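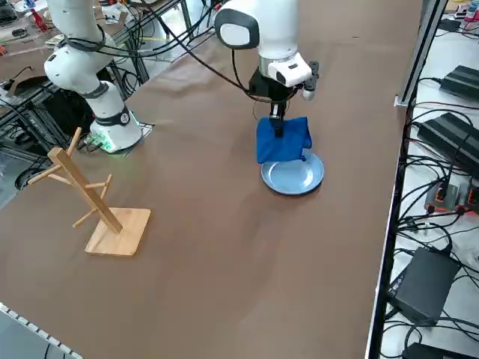 Slide 4: right arm with the blue cloth, over the plate

Say who did what. Lizelle Khumalo ran the arms, I wrote the task list. Club project, started in February.

Cloth was the hard one — it never folds the same way twice. We recorded 225 tries and threw out the first 100.

Point out the mug tree at the left. Separate task, comes up on the next slide.

Pause for questions, then hand over to Sizwe for the Kirui results.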